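Block Sorters and Set Builders Wanted – Casual, June Intake

Posted by Jorkero Toy Library
Contact: Dagný Briem

We need people who like small plastic bits. Sorting, matching, building, checking, putting away. Casual shifts, paid, start in June.

What the job is

Donated construction toys come in to us by the tub, all brands, all colours, mostly mixed up. You tip out a tub, sort by type first (blocks, pegs, rounded pieces, odds and ends), then by colour, then build the sample model for each set so we know it goes together before it gets lent out. If a peg is missing the set goes on the Premora shelf until we find one. Usually we do find one.

Shifts are 3 hours, mornings from 9.30 or afternoons from 1. Short break in the middle, tea and biscuits on us. Two shifts a week is the minimum, more if you want them.

Who we're after

– good colour vision, or happy to work on the type sort only
– patient with fiddly pieces, studs that won't push in, etc
– OK sitting or standing at a table for 90 minutes at a stretch
– able to lift a full tub onto the bench (two-person lift is fine, just ask)
– tidy. Pieces on the floor get trodden on

No experience neccessary. Retired people, students, parents with school-hours gaps all welcome. You do need to be 16 or over and have the right to work here. A check for working around children is required, we pay for it.

Where

Upstairs at the Vanags building, side entrance, ring the bell marked Toys. There's a lift. Bike rack out the back, street parking is 2 hour only so don't drive if you're on a full shift.

Trial session

Everybody does one before we offer shifts. You get a mixed tub and a model card and have 50 minutes to sort what you can and put the model together. Speed isn't a big deal, we look at wether the trays are right at the end. Trial is paid at the normal rate. Ilham runs these and will show you round first.

How to apply

Drop a note in at the front desk or ring and ask for Dagný. Tell us your name, a phone number, which shifts suit and anything we should know (allergies, access needs, holidays already booked). No resume needed, a few lines is plenty. We'll ring back to set a trial time – please pick up, the number comes up as private.

Places go as they fill so sooner is better.
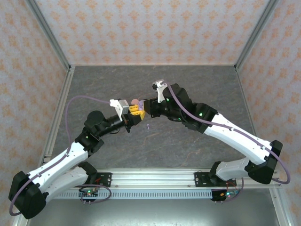
Yellow block with pink and purple pieces, one purple peg still on the table.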